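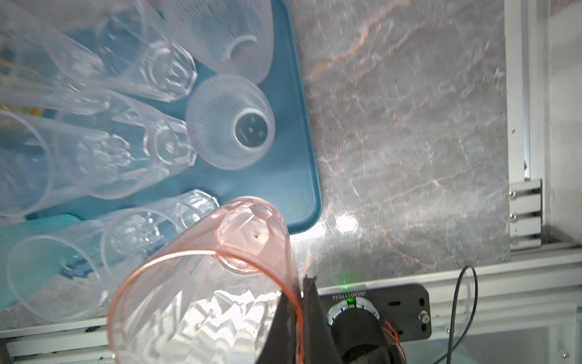 I went to the Dorkari open day expecting to be sold something, and I was, a little. Dorkari is a shared workshop in Muscombe, up a flight of stairs behind a tire shop, and for a year now a few members have been building an arm that is supposed to clear up cups. They call it Kemard. I had read their posts. I had doubts, and I still have most of them.

First, the money. They told us the build has cost $3338 so far, against a plan of $3000. That doesn't count the hours. A dish rack costs a lot less, and so does asking people to pick up after themselves, which I said out loud and got a polite laugh.

Then the cups. Clear plastic on a shiny marble top, lying every which way on a teal tray, and one pink one in the gripper. I'll give them credit for picking a hard job. Clear plastic is mostly glare, and the small camera near the gripper has to make sense of it. But I asked what happens with a full cup, or a paper one, and the answer was "later." I have heard "later" from a lot of workshops.

Their log claims 985 tries and 346 drops. I can do that math, and I would not let it near my glasses. They say most of the drops are old. Maybe so, but the log on the wall had no dates on it, and I think a log should.

What I did like was how open the thing is. The arm sits by a plain aluminum rail with the bolts and orange wires right there where you can see them, and the builders will talk about brackets for as long as you can stand. One of them spent ten minutes on finger pads with me and never used the word "smart." I learned more from that than from the slides.

The next open day is in November. Parking is bad, so take the bus. I'll go back if they put dates on the log, and I'm bringing a full cup of coffee.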